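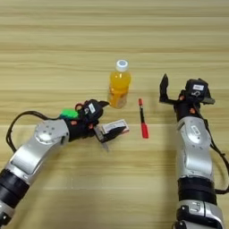 Trodero bench cell

Last revised in September. Byline: Teguh Teoh

The Trodero bench cell is a two-arm robot station used by the packing firm Vandale to handle small mixed goods such as boxed items, drinks and pens. Its maker, Bokix, describes it as an assistant to packers. Staff accounts are cooler.

Bokix claims up to 300 items an hour, a rate that no published trial supports. Vandale's own log for one shift gave 162, with 3 packers on call to clear jams. Job titles changed from "packer" to "cell attendant" - pay did not.

Fergus Gillies, a former shift lead, wrote that the work became "mostly waiting, then hurrying." Management disputes this but has released no figures on hours or injuries.

See also: Lacroix sorting line

Contact the editors | Copyright Trodero entry contributors | Back to top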